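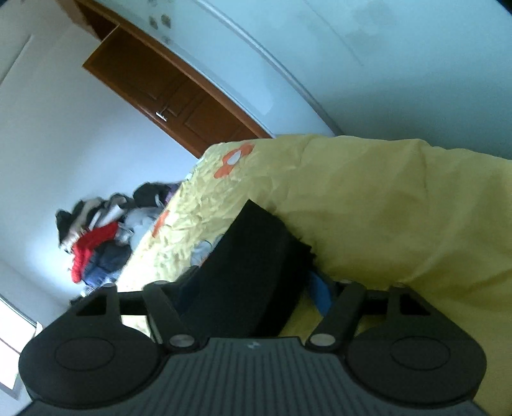

Soledad Ledesma
Editora de equipamentos de quadra

Rede de retorno Skurnero, da Girkik
Atualizado em 07/04/2024

Quem já treinou arremesso sem companhia conhece a rotina: arremessa, a bola bate no aro, sai rolando até a outra ponta da quadra e lá vai você atrás dela. A Skurnero é uma rede de retorno para tabela de basquete que acaba com quase toda essa correria. Ela pendura no aro, recolhe a bola que cai (convertida ou não, desde que passe perto) e devolve pelo chão ou com um quique baixo na direção do arremessador. Não tem motor, não tem tomada, não tem aplicativo. É tecido, tubo e um bom desenho de calha, e eu gostei muito mais do que esperava!

Usei a rede em duas quadras bem diferentes, a do ginásio Valdovinos, coberta, com piso de madeira, e a da pracinha perto de casa, cimento áspero e aro torto. Nas duas ela funcionou, com diferenças que conto mais adiante.

Como ela prende no aro

O encaixe é feito por dois ganchos emborrachados que abraçam o aro na parte da frente e uma cinta larga que passa por trás, perto do suporte da tabela. A cinta tem fivela de aperto rápido. Dá para montar com escada, mas a Girkik manda junto uma haste de alumínio com ponta em U, e com ela a pessoa ergue os ganchos do chão mesmo. Na primeira vez apanhei um pouco, confesso, porque a cinta girou e ficou torcida. Depois que peguei o jeito, a montagem passou a levar 2 minutos.

Os ganchos não riscam a pintura do aro. Em aros retráteis, aqueles que cedem quando alguém se pendura, o peso da rede não aciona a mola. Testei no aro do Valdovinos, que tem mola mole, e ele continuou na horizontal. Só não deixe a garotada enterrar com a rede montada — os ganchos aguentam o tranco, a costura da calha não foi feita para isso.

O retorno da bola

A calha é a grande sacada. Ela sai da parte de baixo da rede num ângulo bem aberto e pode girar para os lados, então a bola volta para o lance livre, para a zona morta ou para qualquer posição entre as duas. O giro trava com um pino de mola. Quando o treino pede deslocamento, deixo o pino solto e alguém do lado vai empurrando a calha com a mão, o que rende um exercício ótimo de recepção em movimento.

No piso de madeira a bola chega viva, na altura do joelho, pronta para pegar e subir. No cimento ela perde velocidade, e com bola murcha pode parar antes de chegar à linha de três. Calibrar a bola resolve metade do problema. A outra metade é levantar um furo na regulagem da calha, que fica mais inclinada e devolve com mais força.

Numa sessão em que fiz séries de 40 arremessos do lance livre, a rede segurou praticamente tudo. Escaparam os tiros longos que batem na quina da tabela e voam para trás, e esses nenhuma rede pega. Na linha de três a área de captura já parece menor, claro, e a quantidade de bola perdida depende muito da sua mira naquele dia (a minha, digamos, tem dias).

Para quem serve

Jaqueline Arriaga treina uma turma de iniciantes no Valdovinos e foi quem me emprestou a quadra. O que mais a agradou foi o ritmo. Com a bola voltando sozinha, a criança arremessa, corrige o cotovelo e arremessa de novo com a sensação ainda fresca no braço. "Antes elas pensavam em buscar a bola, agora pensam na mão", ela me disse, e acho que isso resume bem o uso em escolinha.

Para adulto que treina sozinho, é uma festa. Você chega, monta, liga uma música e sai suado de verdade, suado de arremessar! Também vale para quem está voltando de lesão no tornozelo ou no joelho e já foi liberado para arremessar parado, com a orientação de quem acompanha a recuperação.

Onde eu não usaria: treino coletivo com disputa de rebote. A rede ocupa o espaço embaixo do aro e alguém vai acabar enroscando o braço. Para bandeja também não serve, pelo mesmo motivo.

Materiais e acabamento

A malha é de poliéster com trama fechada, costurada em dobro nas bordas. Os tubos da calha são de alumínio com conexões de náilon, e todas as conexões são vendidas avulsas pela Girkik. O conjunto completo pesa 18 kg na versão grande, a que testei. Há uma versão menor, chamada Skurnero Leve, sem a calha giratória, para tabelas de quintal.

As costuras chegaram sem fio solto. O único detalhe que me incomodou foi a ponteira de borracha da haste, que sai com facilidade e some no gramado. Passei uma volta de fita isolante e pronto.

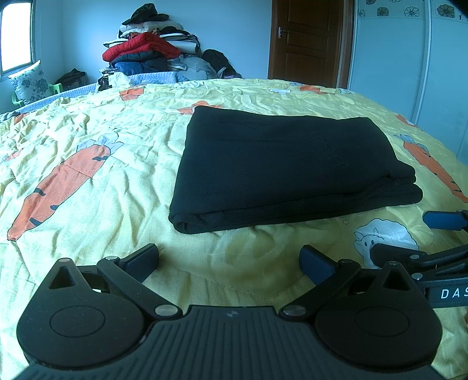 Guardar a rede é mais simples do que parece quando ela está aberta, enorme, pendurada no aro. Solte primeiro a calha, depois a cinta, e só no fim os ganchos, com a haste. Estenda a malha numa superfície ampla, tire a areia com a mão e vá dobrando em camadas grossas até chegar a um retângulo, do mesmo jeito daquela roupa preta em cima da colcha amarela de cenouras, com as dobras arredondadas para fora e sem vinco marcado. Vinco forte na malha, com o tempo, vira um ponto em que a bola engasga. Os tubos vão por fora, nas presilhas laterais da bolsa, e a haste se divide ao meio para caber junto.

Se a rede pegou chuva, pendure aberta antes de guardar. Para limpar, pano úmido e sabão neutro bastam. Máquina de lavar, nem pensar, por causa dos ilhoses.

Regulagem, do jeito que eu faço

Comece com a calha no furo do meio e o pino travado de frente para o lance livre. Arremesse algumas bolas sem se preocupar com acerto, só olhando onde elas voltam. Se chegam curtas, suba um furo. Se chegam pulando demais, desça. Depois aperte a cinta de novo, porque ela cede um tantinho com os primeiros impactos e a rede desce com ela.

Para mulheres e categorias de base, que usam bola menor, vale fechar o cordão da boca inferior. A bola menor passa folgada e às vezes sai de lado. Com o cordão fechado até a marca branca, o retorno fica certinho.

Uma série que recomendo para a primeira semana: 20 arremessos de cada posição, sem pausa entre eles, começando perto do aro e recuando aos poucos. Gire a calha a cada troca. O fôlego vai embora antes da mira, e é aí que o treino fica bom.

O que vem na bolsa

Rede de malha preta com boca regulável
Calha giratória em tubos de alumínio
Ganchos emborrachados e cinta com fivela
Haste de montagem desmontável
Bolsa de transporte com alça de ombro
Folheto de montagem em português e espanhol

Compatibilidade

Serve em aros de tamanho oficial, fixos ou retráteis, com ou sem a redinha comum. Não é preciso tirar a redinha, embora eu ache que a bola desce mais limpa sem ela. Em tabelas portáteis com base de água, confira se a base está bem cheia antes de pendurar o conjunto. Em aros infantis, só a versão Leve.

Assistência e peças

A distribuição é da Hiralport, que também cuida das peças de reposição. Precisei de um pino de mola (perdi o meu, culpa minha) e fui atendida por Refugio Becerra, que pediu uma foto da calha para conferir o modelo e mandou a peça certa. O pino da versão antiga é mais curto e não trava na calha nova, então olhe a etiqueta costurada na boca da rede antes de pedir. Uma letra G depois do nome do modelo indica a calha giratória.

A Hiralport avisou que em September, ou melhor, na tabela nova de setembro, entra uma cinta mais comprida para aros com suporte largo, vendida separadamente. Quem tem tabela antiga de ginásio, daquelas com braço de ferro bem grosso, talvez prefira esperar por ela. Nas demais, a cinta que já vem na bolsa dá conta com folga.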